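Abera Road Allotment Association
Minutes of the general meeting, 14 March 2026

Present: Zinash Ambaye (chair) and 26 members. Apologies received from the Prurgate end plots.

1. Minutes of the last meeting
Accepted with one correction. The key deposit is 12 dollars, and the minutes had left the amount out.

2. Water
The supply will be turned on again once the risk of hard frost has passed. The tap by the lower gate still drips and the washer is to be replaced before then. Members are asked to disconnect hoses when they leave. Two plots had hoses running overnight last July and the bill showed it.

Sprinklers were discussed again. The rule stays as it is: hand watering only, and no unattended hoses.

3. Shed and furniture
The shed roof was patched over the winter with felt left over from the Clarkosen path job. The door still sticks. It was agreed to plane the bottom edge and leave the hinges alone. A gray table with dark legs is wanted for the seed swap, long enough to lay out packets in rows.

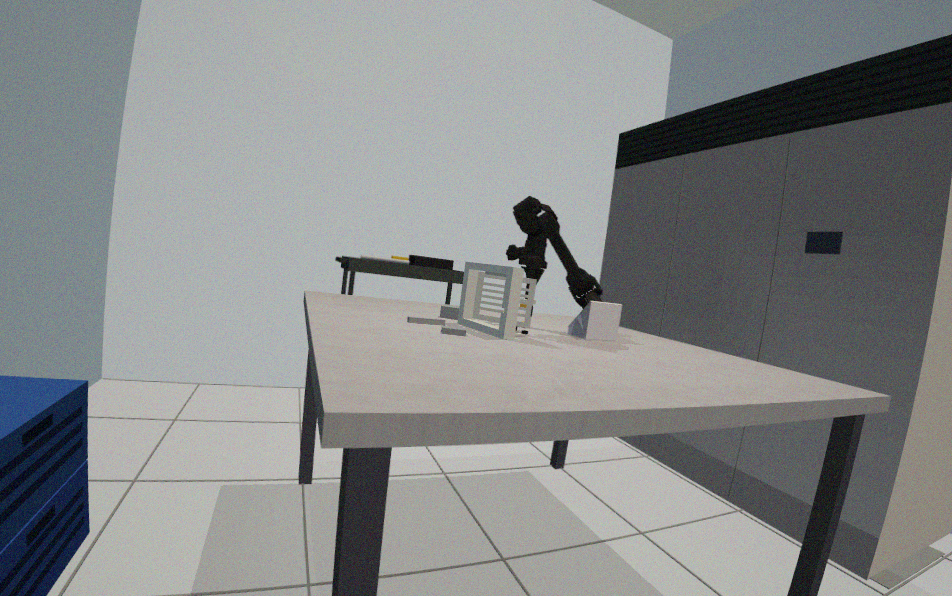 Item 3: light gray table, dark legs.

The seed swap will go ahead at the usual time. Bring packets labeled with the variety and the year saved. Squash seed from open plots should be marked as such, as several people grew pumpkins from it last year when they wanted zucchini.

4. Compost and manure
Ostero Farm has offered a load of rotted horse manure at 400 dollars delivered. Last year's load had a lot of bindweed root in it. Ambaye to ask if the heap has been turned and how long it has stood. If the answer is satisfactory the order will be placed, with the cost shared among those who sign up on the shed door. The load is to be tipped on the hardstanding and kept clear of the turning space.

No cooked food in the shared bins. Rats were seen twice in February.

5. Paths
The main path is soft along the Prurgate side. Wood chip is available free from the tree contractor and will be spread there first. Plot holders keep the path beside their own plot mown to the width of a wheelbarrow.

6. Vacant plots
There are 2 vacant plots, both overgrown with bramble. It was proposed to offer them as half plots to people on the waiting list.
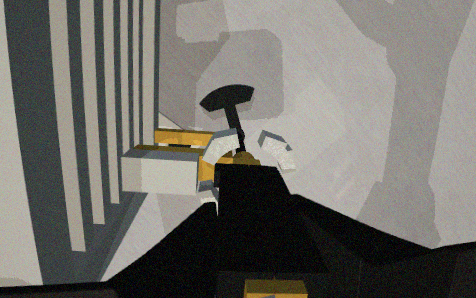 Zinash Ambaye said that half plots had worked well at the top end, but that new holders should get the first year at a reduced rent if they take on uncleared ground. Agreed. One member voted against.

7. Any other business
The bonfire rule was read out again. Fires only after dusk, and never when washing is out in the gardens behind.

The lower gate is to be locked at all times, including when members are on site.

Next meeting in July, at the shed if dry.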